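Bottle bench, Dringate workshop
March 31, 2023

Question of the day, same as the question of most of March: can it tidy a table yet? Attila Magyar told the people at Thongdee that it could. He told them this over lunch, which is when most of our specifications get written.

The chore is the one on the Driklow list called "clear drinks". Find the bottle, close on it, lift, carry, put it down somewhere a person might have put it, let go. My nephew could do it at two, though he added a step where he threw it.

Notes before starting. Fovholm sent new finger settings and I have loaded them without reading the covering letter, as is tradition. Grip force at 16, step limit at 600. If it hasn't got hold of the thing in 600 steps I call it a miss and go and stand by the kettle. Small water bottle with the light blue cap, full nearly to the shoulder, because a full one at least has the manners to stay put when nudged. White storage basket stays towards the back of the table so there is something for the planner to be anxious about.

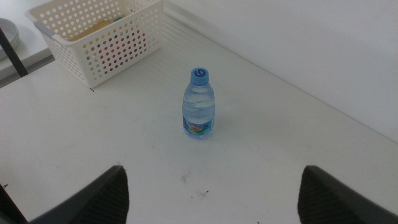
What I think goes wrong

Clear plastic. The label it can find from anywhere, being the loudest object in the building. The trouble is everything above the label. Depth goes to porridge there, and the planner fills in the missing part with whatever it fancies. In the morning log it had decided the bottle ended at the top of the label, cap hovering over it like a small blue moon. It then planned a very sensible path straight through the neck.

Second thing: the ribs. Thin plastic gives when you squeeze it, so the force reading climbs late and then all at once. A person feels that and eases off without noticing. We have a line in the settings file, and the line was written for tins.

Third: white table, white wall. Wiping the table would not help and I am not going to wipe it. Attila thinks a dark mat would fix half our faults. I agree, and I also think the customer's kitchen will not come with a dark mat, so we would be fixing the wrong half.

Tried the following, in no good order:

Aim low, at the label only. Best idea so far. The label is the one part where what the camera believes and what is there are on speaking terms. The catch is that it wants to close below the middle, and a full bottle held low has opinions about going round corners.

Open wide and come in slowly. I like this for looks. It does burn steps, though, and a slow approach gives the planner more time to change its mind about where the bottle is.
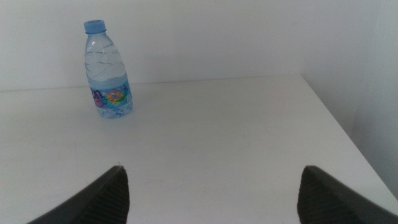

Force down from 16. Not done properly, only poked at. I want a clean set with nothing else changed, and I keep changing something else.

On the larger matter of chores. The step counter for the session stands at 1,178, and in that many steps I could have cleared the table, washed up, and written a rude note to whoever leaves cups in the sink. The machine does not get bored, which Attila keeps raising in its favour. I would point out that I was there the whole time, being bored on its behalf.

Where I would trust it today: same bottle, same table, someone nearby. Where I would not: anything with the cap off.

To do

Read the Fovholm letter.
Label-only grasp, 80 runs, force fixed, hands off the settings file (this means me).
Ask Attila what exactly he promised Thongdee, and whether "kitchen" was mentioned.
Try a half-full one, with a towel ready.
Rename the morning log before it gets overwritten again.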